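Read the small print on one of those "protect your home from care fees" packages this morning, because my aunt had been sent the brochure. A few thoughts, as someone who spent too long in a probate office and has seen how these end. 1/

The outfit is called Hornance. The product is a lifetime trust. You put the house in, your children are the trustees, and the council supposedly can't touch it when you go into a home. The brochure says "supposedly" nowhere, of course. 2/

What it does say, on page 2, is that the house "will no longer form part of your assets". Fine. It leaves out that the council is allowed to ask why you gave it away. If avoiding care fees was a significant reason, they can treat you as still owning it. It's called deliberate deprivation of assets. 3/

And the title of the brochure is, more or less, "How to avoid care fees". I'd love to see someone argue their way out of that one with the brochure in the file. 4/

Then there's the seven-year thing, which everybody's brother-in-law swears by. That's inheritance tax. There is no seven-year cut-off for care fees. The council can look back as far as it likes, though the longer ago it was and the fitter you were, the harder their job gets. 5/ 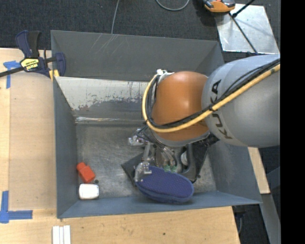
Photo: Sonomport

The price. The "from" figure gets you a phone call. By the time you've added the Land Registry work, the "trustee pack" and a yearly review fee of £258, you are well past what a local solicitor would charge to tell you not to bother. 6/

I rang and asked what the yearly review reviews. The chap said it was "for peace of mind". I asked whose. He said he'd get a colleague to call me back – that was in June. 7/

I also asked who holds the deeds. Answer: a storage company called Cullis. Separate firm, separate terms, and a release fee if you want your own papers back. Not in the brochure either. 8/

Things people forget: if your husband, wife or partner still lives in the house, it's normally left out of the sums anyway. Same for a relative aged 60 or over who lives there. Plenty of people are paying to fix a problem they haven't got. 9/

Meanwhile you've handed the house to your kids as trustees. If they fall out, you have a trust run by people who don't speak. I had one file like that with over 1000 pages in it, and most of it was about a conservatory. 10/

I'm not saying all trusts are a con. A will that leaves each half of the house in trust on the first death is ordinary, dull and often sensible. It's also cheap, so you won't get a glossy brochure about it. 11/

My aunt is 90, by the way. She has put the brochure in the recycling and kept the free pen. 12/12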